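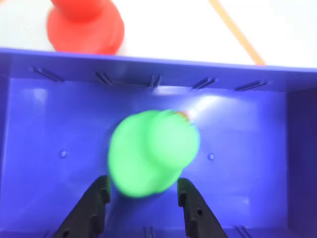

Members will recall that the guidance on tray activities for toy lending services was last discussed in March, and that the question of tray colour was left open. The Binow branch is now revising its information sheet for the "ducks in the tray" table, and I should be grateful for the views of other branches before the text is settled. Our present set uses a deep blue tray. The green toy stands out very well against it, as bright green on royal blue generally does, and a child has no difficulty in finding it again. My concern is with the blue figure, which I suspect is lost as soon as it is put in. The sheet currently says nothing on the matter. Should it recommend a tray in a colour which none of the toys share?
Posted by i_krawczyk (Binow branch)

Thank you for raising this. At Zarkau we have used a white tray for some time and would not go back. Children under three look for the edge of the tray before they look for the toy, and on a pale table a white tray is admittedly harder to see. We have therefore put a dark cloth beneath it. I would support a recommendation, provided that branches are not obliged to replace trays they already hold. Our toy budget for the year has been spent.
Posted by A.Marti_Zarkau

I must disagree with the premise. The two blues need not be the same, and learning to tell a lighter blue from a darker one is a perfectly proper part of the activity. If every toy is made easy to see, the table will hold a child's interest for one visit only. I would also ask that the sheet deal with the tape, which in my experience causes far more questions from parents than the tray does.
Posted by buehler.andri

Mr Bühler's point about the tape is a fair one. Our arrangement is as follows. Orange tape is laid directly on the pale tabletop to mark a large rectangle, and everything belonging to the activity is kept within it. The tray goes to the left, set at an angle, and the toys are placed about it with space between them, so that each has to be reached for separately.
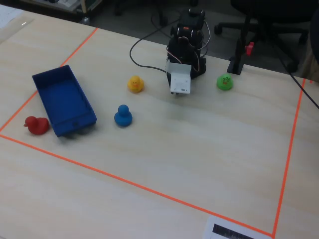

Binow table: tray at an angle within the orange tape, red duck at its corner.

The red duck is placed close to the tray on purpose. It gives the hesitant child an easy first move, and the yellow one, further back, can wait. As to the blue figure, I accept that it is a different blue from the tray. Whether that difference is enough for a child of 18 months is what I am asking.
Posted by i_krawczyk (Binow branch)

May I ask what tape is in use? We had a roll supplied by Fankhauser which left a sticky line along the whole of one table, and it took two of us most of a Wednesday afternoon to remove it. The sheet ought to state that tape must be lifted at the end of each session.
Posted by c_oberholzer

I would resist that. Lifting and relaying the tape every time means that the rectangle is never in the same place twice, and our regular families notice. We leave ours down for 40 sessions and then renew it. A small residue is acceptable on a table used for nothing else.
Posted by buehler.andri

Not every branch has a table used for nothing else. Ours is needed for the lunch club at noon.
Posted by c_oberholzer

Both positions could be accommodated if the sheet distinguished between dedicated and shared tables. I would also suggest a line on the spacing of the toys. Ours used to be set out in a row, and the children simply swept the whole row in with one arm — quick, but hardly the purpose.
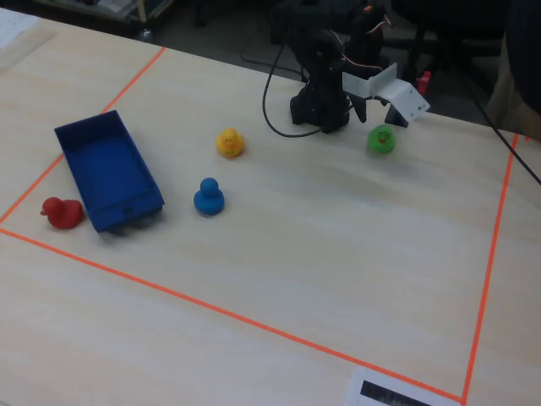
Since we began scattering them at different distances, the sweeping has largely stopped, and the older children have started to choose an order for themselves. I would therefore propose the wording "placed apart, some near to the tray and some further off". No measurement need be given. The Skanderero catalogue prints a layout with distances to the centimetre, and I do not believe any branch has ever followed it.
Posted by K. Aebischer

We did follow it, for one term. It was abandoned when the laminated card went missing.
Posted by A.Marti_Zarkau

I am obliged to all. The draft will carry Mr Aebischer's wording on spacing and separate paragraphs for dedicated and shared tables. On the tray, I propose: "Where a new tray is to be bought, a colour not found among the toys is preferred; existing trays may be kept." Mr Bühler may wish to record his objection.
Posted by i_krawczyk (Binow branch)

I do wish to record it. "May be considered" would be acceptable to me; "is preferred" is not.
Posted by buehler.andri

"May be considered" is acceptable to Zarkau also. Could the sheet please say how the toys are to be washed? Ours were done in the dishwasher last month, and one has not been the same shape since.
Posted by A.Marti_Zarkau

Washing is covered by the general hygiene sheet, section on soft plastics: by hand, warm water, mild soap, dried standing up. I will add a reference to it and circulate the draft to branches.
Posted by i_krawczyk (Binow branch)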